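Sonside Home & Garden Board > Kitchen and Plumbing > Water

Thread: Wakolex clip-on descaler, has anyone tested one properly?

Started by ngezer_pipes, 13/08/2024

ngezer_pipes
A rep from Gradurau came down our street last week selling the Wakolex. For those who haven't had the pleasure, it's two plastic halves that snap around your incoming water pipe. There's no plumbing and no power, and you don't add salt. It's supposed to "realign" the minerals so they don't stick to anything. 300 dollars, or 5 payments if you sign on the doorstep.
I said I'd think about it. My neighbor Selim signed. Now he tells me his tea tastes better and his shower door is cleaner, and he's had the thing for a shorter time than I've had this carton of milk.
I'm not asking whether people like theirs. I'm asking whether anybody has measured anything.

mehrangiz_s
We've had one since the spring and I do like it, sorry. The kettle used to need vinegar all the time and now I hardly think about it. I can't give you a lab report. My husband thought it was nonsense and even he stopped complaining about bits in his cup.

ngezer_pipes
Did anything else change in the spring? New kettle, new filter jug, different vinegar habits?

mehrangiz_s
New kettle, yes. But the old one was scaling up within days and this one isn't.

oldboiler
So you changed two things and gave the credit to the expensive one.

mehrangiz_s
I gave it to the one on the pipe because the water goes through the pipe. You could try being less rude about it.

oldboiler
Fair enough. The point stands though. Some kettles have the heating element hidden under a smooth plate and some have a bare coil sitting in the water. The coil type gets a crust you can see from across the room. With a plate you get a chalky film that half of it wipes off. Same water, same minerals, very different looking kettle. Which kind was the old one?

mehrangiz_s
Coil.

oldboiler
Well then.

Melahat D
Can I ask something basic? If the minerals are still in the water, what is it supposed to be doing? I had a salt softener in my last house and I understood that one, it swaps the calcium for sodium and you could feel it in the shower. This takes nothing out. The leaflet even says "retains healthy minerals." If they're retained then when I boil the water dry they have to end up somewhere.

ngezer_pipes
That's my problem with it too. The rep's answer was that they stay in but "in a different crystal form." I asked how I would tell and he said I'd notice. I asked how I'd notice and he showed me a photo of a faucet.

copperelbow
Retired plumber here, I've fitted all sorts. I'm not going to say every physical conditioner is a con, because I've seen papers go both ways and I'm not clever enough to referee them. What I will say is that I've pulled these clips off pipes at plenty of houses and the scale inside the water heater looked like the scale in every other water heater in town. People were still very happy with them. I used to get an earful for taking them off.

Erdal G
I'll be the boring one. You can test this at home, it just takes patience. Strips won't help since the hardness reading won't change and the company admits that. Look at deposits. Same kettle, same amount of water, same number of boils, once with the clip on and once with it off. Descale in between. Dry the kettle and weigh it before and after on a decent jewelry scale. I'd do 40 boils each way.

oldboiler
A kettle weighs a couple of pounds and the scale weighs nothing. You'd be weighing your own fingerprints.

Erdal G
Then evaporate the water in a small dish and look at that. Or filter the last boil through coffee paper and weigh the paper. It isn't hard to think of a way. What's hard is getting someone who paid 300 dollars to want the answer.

mehrangiz_s
I'm right here, you know. I'll do it. Selim's cousin can lend me a scale. What do I need?

Erdal G
Didn't mean you personally. Two plain dishes or cups of the same material, one for clip-on water and one for clip-off. White is annoying because scale is white, so dark glass if you have it. Mark them underneath. Have someone else do the marking and keep the list, so you don't know which is which when you look.

mehrangiz_s
All my stuff is white, as you'll see. I've set up on the little round table so it doesn't get mixed in with the dinner things.
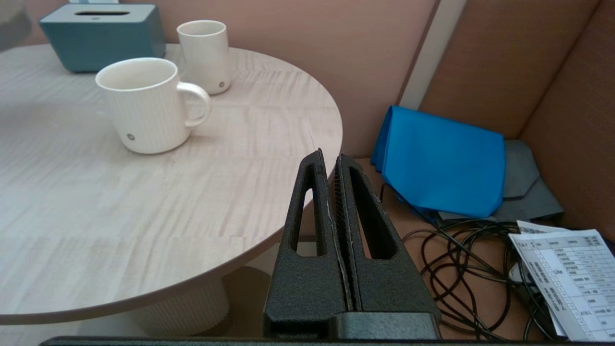
My test corner. White ceramics on a pale wood-grain table, so go ahead and complain.

Melahat D
Oh I like that base! Is it fluted all the way around? I've been looking for something like that for the breakfast nook and everything at Kocabaş is four spindly legs and a wobble.

mehrangiz_s
It is! Secondhand, the seller delivered it too. It's heavier than you'd think.

oldboiler
Can we not turn this into the furniture section. White on white is going to be useless for seeing film. Scale won't show on that glaze unless you tilt it under a lamp, and then you'll be looking for it, and people find what they look for.

Erdal G
He's right about that. Weigh them, don't eyeball them. If you must eyeball, put a drop of vinegar on and watch for fizz.

copperelbow
Another thing to watch. How are you getting the clip-off water? If you just take the clip off and run the kitchen tap, you've got whatever was sitting in the pipes and the heater. Cold tap only, and run it for a good while first. The company says the effect "persists" in the water for a time, which is convenient for them whichever way it comes out.

ngezer_pipes
How long does it persist?

copperelbow
The leaflet I saw didn't say. The older one I had in the van did give a number and I notice that's gone.

Nesrin T.
I work in a school kitchen and I've been reading this with some interest because we were offered the commercial version. Ours came with a letter from a "satisfied institution" and when I phoned the institution they'd had it free on trial. They were satisfied because it was free. They had never opened up the urn to look.
We went on descaling with citric acid as always. The tub costs next to nothing and it lasts ages. My view is that if you're on hard water you're going to be descaling something, and the only question is how much you spend beforehand.

mehrangiz_s
I don't disagree with that. But I do have the thing now and I can't return it, I'm past the 20 days. So I may as well find out. I'm doing the clip-on run first, same fill line every time, and I write it down on the pad after each boil.
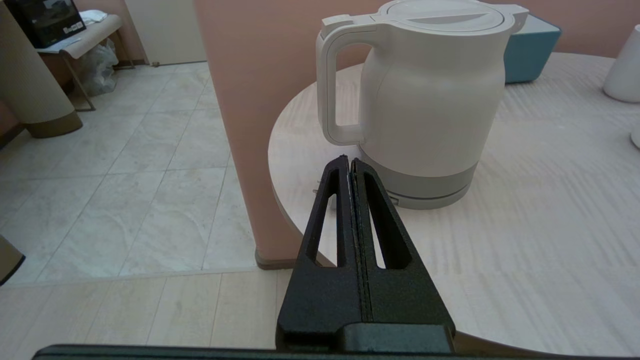
The kettle I'm using, the white one with the big loop handle.

oldboiler
Plate or coil?

mehrangiz_s
Plate. I did say it was the new one.

oldboiler
You said it was new, you didn't say plate. OK. In that case I'd expect a light film either way, and I'd expect you to come back and say it's much better with the clip. I'm not being nasty, I'd do the same if I'd paid for it.

Melahat D
I think you are being a bit nasty.

ngezer_pipes
He's being oldboiler. Mehrangiz, which way around are you doing it? If clip-on goes first then anything the kettle picks up over time gets blamed on the clip-off run. Shouldn't you alternate?

Erdal G
Ideally, yes. Alternate in blocks and descale between blocks. It'll drag on but at least the order can't fool you. Also ask your water company whether they switch sources during the year. Ours blends in well water late in the summer and everything gets chalkier, and then every September people on here announce that their filter has stopped working.

mehrangiz_s
I didn't know they did that. So that could be my spring improvement as well?

Erdal G
Could be. Could be the kettle, could be the source, could be the Wakolex. At present you have three explanations and one anecdote.

copperelbow
Four if you count that she's been using citric acid more. Have you?

mehrangiz_s
I used it when I first got the kettle because the instructions said to. And a couple of times since. All right, I see where this is going.

Selim G
Neighbor of the original poster here, he told me I was being talked about. My shower door IS cleaner. I squeegee it now because the rep said to, so the droplets don't dry on the glass.

ngezer_pipes
Selim. Read that back to yourself.

Selim G
I have. I still think there's something in it. The tea is different.

oldboiler
Have your wife pour you one from each and don't let her tell you which.

Selim G
She already said no to that when I asked her to hold the flashlight.

Nesrin T.
For anyone else who gets the knock at the door, ask for the return terms in writing before you let them near a pipe. Ask too whether the clock starts at delivery or at signing, ours started at signing and the box took ages to arrive.

mehrangiz_s
I've restarted in blocks like Erdal said. My daughter has the list of which dish is which and she's hidden it from me. I'll post the weights when I have enough of them, whichever way they go.

ngezer_pipes
Please do, and put up the bad ones too. I've told the Gradurau man to come back when he has some figures, and so far he's left me another leaflet.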